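Stendley Cell Simulator: Frequently Asked Questions

What is it?
Stendley is a desktop program for planning pick-and-place jobs before you tie up a real arm. You load a cell, drop in your parts, and run the motion on screen.

Who makes it?
Skosadstead, a small software shop. Ivar Dahlgren writes the motion planner and Frøydis Söderlund handles support.

What comes in the box?
There is no box. The download includes 31 arm and gripper models and 72 household and shop objects. You can import your own meshes.

Can I check gripper clearance on small items?
Yes. Stop the arm above the part with the fingers open and look at the gap on each side. With a keyboard phone like the one in this render, the open fingertips are set a little wider than the handset. If your gap looks tight, change the approach angle or pick a different gripper before you run the close.

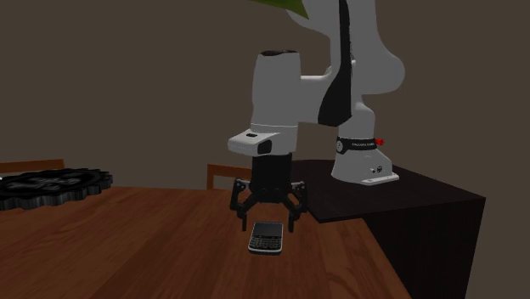 Does it need a graphics card?
For the full render view, yes. The wireframe view runs on most office laptops.

How many seats do I get?
A standard license covers one seat. The school license covers 40 and renews in September.

Can I export to my controller?
Joint paths export as plain text. Direct export is in testing -- write to support if you want to try it.

Is there a trial?
You get 50 saved runs with no time limit. After that, files still open but you can't save new ones.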